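Kokik recipe names, version 2

A plain list of 106 recipe titles copied out of the Wireck parish newsletters, spelling mistakes included. One file, one title per line, no recipes. People keep asking for the recipes. There are no recipes.

Titles run from "Ham, Again" to "Lemaire Pudding (cold)". Duplicates were left in where the spelling differs, so expect a lot of scones.

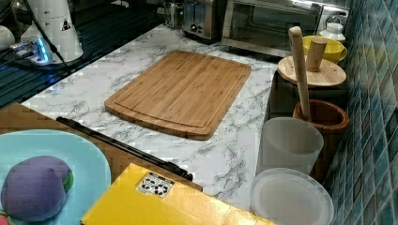
Bamboo board on the worktop, toaster behind.

Known problems: 20 titles have no year, and the July issues are patchy - the scans were poor. "Mock goose" turns up under both meat and vegetables.

Free to use for anything. Please don't sort the file, the order is the newsletter's own.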